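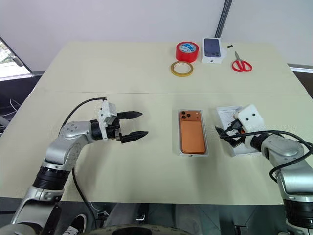
Slide 4. Start with the number everyone quotes: 600 demonstrations. Ask the room what that number buys. My answer is less than the Pluscombe write-up claims. Take the phone-packing task – orange phone face-down in its white tray, one gripper open beside it, the other already holding a cable over the leaflet. Tape and scissors at the back, pale table, plain wall. If most of the 600 share that table and that wall, we have one example with a lot of small wobbles in it.

*(pause, let them object)*

Slide 5. What I would want before believing a success rate:

- the phone turned over, or a different phone
- another table, another room, worse light
- failed attempts kept in the set, with labels

Riet Van Wijk disagrees with me on the last one. She says failures muddy the training. Fair, but I haven't seen her test it. Say so politely if she's in.

Slide 6. Operators. In January we had 9. Refugio Cortés recorded far more than his share, so the model may simply be learning Refugio. Show the Rala plot, don't linger on it.

Slide 7. Gullard want 800 by the next round. Ask what the extra 200 will contain. If the reply is "more of the same", skip to slide 9.

Questions – keep the cost table back unless asked.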